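Menditside local election

The Menditside local election was held in November 2022 to choose the 19 members of the town council. It was the first contest fought under the ward map drawn up after Cimina was joined to the town.

Background

The council had been led by the Jaramillo group for two terms. Its leader stood down in the spring, and Itzel Orozco, councillor for Dika ward, was chosen to replace her. Parking charges and the future of the bus station were the main issues - both had split the group in earlier votes.

Candidates had to gather signatures from 4 wards. Many did so by calling at homes in the evening, and small meetings in private kitchens were common in Cimina, where there was no public hall. 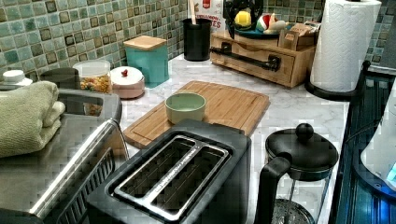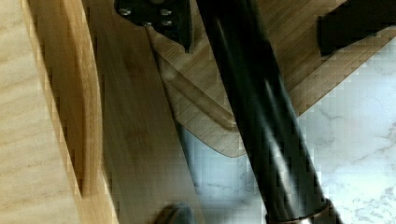
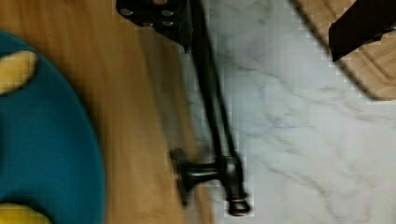
Marble-patterned kitchen worktop with a toaster (first picture).

Result

The Jaramillo group lost three seats but stayed the largest on the council. Dika ward was decided by nearly 600 votes, the widest margin in the town. Turnout was lowest in Cimina.

Aftermath

Orozco was confirmed as leader on 2023-01-31 after talks with the independents. The parking charges were kept, with a free first hour added. A review of the ward map was put off until the next council.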